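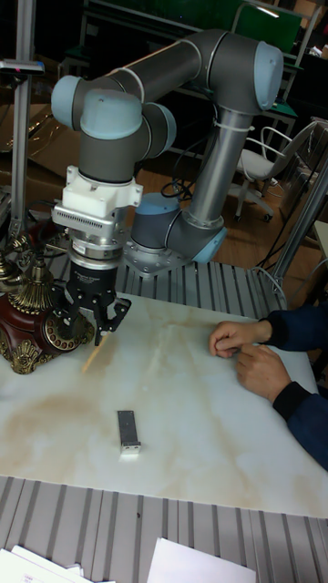 Gray arm with light blue joint caps, mounted beside a marble-patterned table.

Ticket: Parcel boundaries offset from road centerlines in regional discovery portal
Status: Closed, with follow-up
Component: Transformation service, metadata catalog
Priority: High
Reporter: Vira Vakulenko, Skodum county land records
Assigned to: Warrick Tawhiri, Clirnine portal support
Affected services: Skodum parcels (view and download), Dawber parcels (view only)

Summary

Parcel boundaries served through the regional portal are displaced to the northeast when drawn over the road centerline layer. The displacement is visible at any zoom level where individual lots can be made out. The same parcels drawn from the county's own viewer line up with the roads. The problem was noticed after the December catalog refresh, when the portal began reading coordinate reference information from the metadata record instead of from the service itself.

Report as received

Vira Vakulenko wrote:

We had a call from a surveyor who downloaded parcels from the regional portal and could not make them agree with his control points. I loaded the portal layer next to our internal layer and they do not match. The shift is almost 2 meters and looks constant across the county. Our source database has not changed. We did update our metadata records before the refresh, as required under the new data sharing rules, but that was text only. No geometry was touched.

Under those rules our download service is the official copy for permit applications. Please treat this as urgent. I would like to know whether we should take the service offline in the meantime.

Environment

Portal front end: current release
Catalog: Womuvness, harvest mode, nightly
County source: relational database, state plane coordinates
Portal storage: geographic coordinates, transformed on ingest
Client used for testing: desktop GIS, plus the portal map page

Log

Entry 1, Tawhiri

Confirmed on the portal map page and in the desktop client. Both show the same displacement, so the browser rendering code is ruled out. The download file carries it too, which means the shift is in stored geometry and was introduced at ingest or before.

Advised Vira to leave the view service up and suspend the download service. A notice has been added to the dataset page stating that positions are under review and that downloads will return once checked.

Entry 2, Tawhiri

Requested a direct export of 19 test parcels from Skodum, spread across the county, with corner coordinates in the source system. Compared these against the portal copies after converting both to state plane. The differences have the same direction in all cases and vary only in the last digits. A digitizing or generalization error would not behave this way. Consistent with a wrong datum realization or a skipped transformation step.

Entry 3, Vakulenko

Export sent. For reference, our database uses the newer realization and has done so since the last readjustment. The older records before that were archived and are not published.

Entry 4, Tawhiri

Checked the metadata record for the Skodum parcels in Womuvness. The reference system section contains two entries. The first names the original realization of the datum. The second names the current one. The record is valid against the schema, which permits more than one reference system per dataset, and it passed automatic validation with no warnings.

The transformation service reads only the first entry. It therefore treated the incoming coordinates as belonging to the original realization and applied the wrong parameters.

Asked Vira where the first entry came from.

Entry 5, Vakulenko

The first entry is left over from the template we were given with the rules. The template had the older system filled in as a default. We added ours underneath and did not delete the one above it, as the guidance says to keep all template sections. I have the guidance open now: "Template sections must be retained. Where a section does not apply, leave it unchanged." We followed that literally.

Entry 6, Tawhiri

Understood. The guidance was written for legal and contact sections and should not have been worded to cover reference systems. Noted for the guidance owner.

Searched the catalog for other records with more than one reference system entry. There are 8. Of these, 3 are raster datasets served without transformation and are not affected. Four have both entries set to the same system and give correct results. The remaining one is Dawber parcels, which shows the same pattern as Skodum. Checked on the map page and the displacement is present. Skodum itself was left out of this count.

Dawber has no download service at present, so the exposure is limited to people viewing the map. Contacted Dawber by phone and by email.

Entry 7, Tawhiri

First attempt at a fix. Edited the Skodum record in the staging catalog to remove the template entry, then triggered a harvest. The record updated. Geometry on staging did not change.

The ingest job compares a checksum of the source geometry before running and skips the dataset if nothing is different. A change in reference system alone does not alter the checksum. The job log reads:

dataset skodum_parcels: source unchanged, transform skipped

The message is accurate but unhelpful here. The stored copy stays wrong until the source changes or someone forces a rebuild.

Entry 8, Tawhiri

Second attempt. Cleared the stored checksum for Skodum on staging and ran ingest again. Full transform completed. Compared the 19 test parcels with the export from entry 2. All corners agree within the rounding of the storage format. Road centerlines and parcel frontages line up on the map page.

Side effect: clearing the checksum also reset the "last modified" date shown to the public. Under the sharing rules that date is supposed to reflect changes made by the data owner. Restored the earlier value by hand and added a lineage statement describing the reprocessing.

Entry 9, Vakulenko

I checked staging against our viewer in town and along the river and found no visible offset. The surveyor has been sent a staging extract and reports that it agrees with his control. You have our approval to go to production. Please keep the lineage statement. Our legal office wants a written record that the position of published parcels changed without a change in the cadastre itself.

Entry 10, Tawhiri

Applied to production outside office hours. Steps in order:

Removed the template reference system entry from the Skodum record.
Forced a harvest of that record only.
Cleared the stored checksum.
Ran ingest with full transform.
Compared test parcels.
Restored the modification date and added lineage text.
Flushed the tile cache for the county extent.
Re-enabled the download service.

The tile cache step was missed on the first pass. For a short period the map page showed old tiles at low zoom and corrected ones at high zoom, and the boundaries appeared to jump when zooming in. Resolved by the flush. Anyone still seeing this should clear their browser cache.

Entry 11, Tawhiri

Dawber confirmed the same cause and approved the same procedure. Applied and checked against control points supplied by their office. No deviation found.

Root cause

A default value in the metadata template was retained by two data providers in line with the written guidance. The transformation service reads the first reference system entry and ignores any others without raising a warning. Schema validation does not detect the conflict, as the record is formally correct.

Changes made

The template no longer contains a default reference system. The section is now blank and required, so an unedited copy fails validation.

Harvest validation rejects vector datasets listing two different horizontal reference systems. The provider gets a message naming both entries.

The ingest checksum now covers the reference system identifier as well as the geometry.

Not changed

The schema still permits multiple entries. A dataset with separate horizontal and vertical systems has a legitimate need for this, and restricting it would put the regional profile out of step with the state one.

Follow-up

Guidance text on retaining template sections to be reworded. Open, with the guidance owner.

Notice to users who downloaded Skodum parcels between the refresh and the fix. The portal does not require a login for downloads, so there is no address list. Notice posted on the dataset page and sent to the permit office for distribution. Skodum will decide whether permit applications filed in that period need a second look.

Add a fixed set of control parcels per county to the nightly checks. Open, waiting on coordinates from the remaining counties. Skodum and Dawber sets are loaded and running.

Closing comment, Vakulenko

Confirmed on our side. Download service is back in normal use. Please link the guidance item to this ticket so I get the update when the wording changes.

Linked. Closed by Tawhiri.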